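Play kitchen corner gets a fresh start

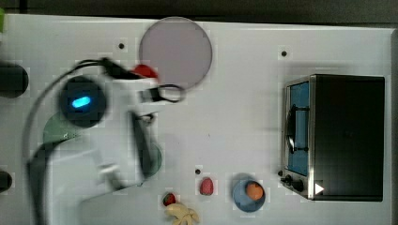 The Sodholm playroom reopens 2026-05-03 with its toy kitchen sorted and back on the table. Plates and play food are now kept in separate bins, so please put them away that way at the end of a session.

Hoi-yan Ko is still looking for donations. Toy fruit and plastic plates are most useful, but we have no room for another oven. Chipped or cracked pieces can't be accepted.

Drop items at the Drenen Street desk, or call Man-lok Chou if you have a large box. The next full sort is in August.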